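Paneling in the back room: fill the seams or leave them?

murali_t
Bought a house in February with a back room paneled on every side. Got a quote for 2,239 to rip it out and hang drywall. My wallet would like to hear about filling the seams and painting over it instead. Has anyone done this and stayed married?

sanding_again
Did it in our den. Filler, mesh tape, three rounds of sanding, two coats. Looked great until the heat came on in the fall, and then every single seam cracked. I now own a very expensive set of stripes.

Pisharody40
Disagree. You used the wrong filler. Flexible caulk, thin coats, done. Mine has held up for years and I spent under 300, including the pizza.

sanding_again
Panels move. Caulk shrinks. I'd want to see yours at a low angle with a lamp on it.

Pisharody40
I don't live in my house at a low angle with a lamp.

murali_t
So that's one vote for and one for despair. What about just painting the panels and leaving the seams alone?

Pisharody40
Then you've got a room with lines in it.

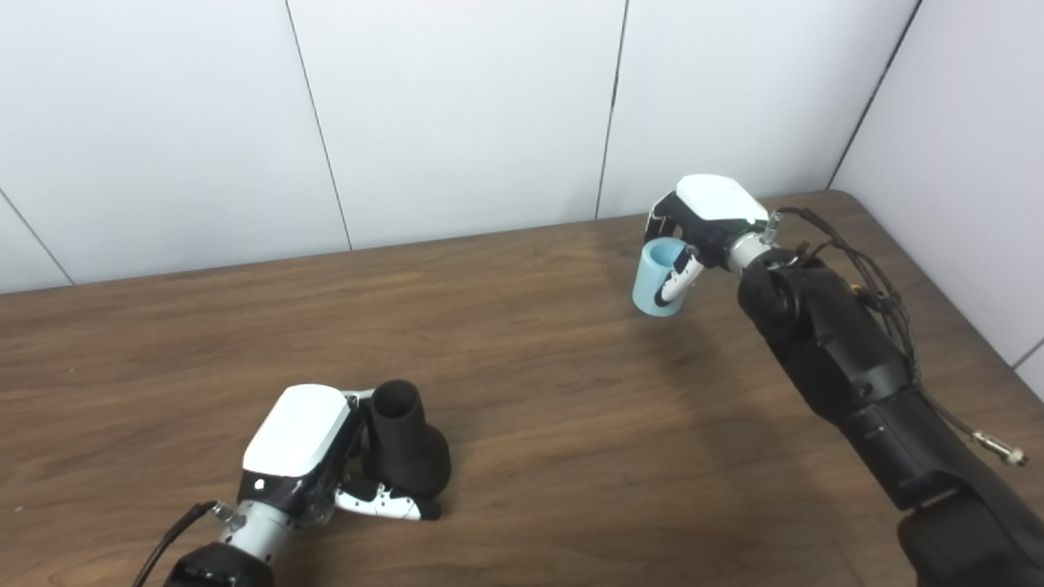

Eftychia K
Murali, leave the seams and spend the money on primer. I've painted paneling in two houses — glossy old stuff, the kind that shrugs off paint — and the coats that peeled were the ones where I skipped the deglosser. If you're worried about lines, look at how the thin dark seams on that white wall sit behind the brown wood table. They're plain as day and I don't mind them a bit. My whole room cost 200, most of it on good primer. Run a small brush down the seams first, then roll, and wipe out any drips before they set. Pisharody can keep the caulk.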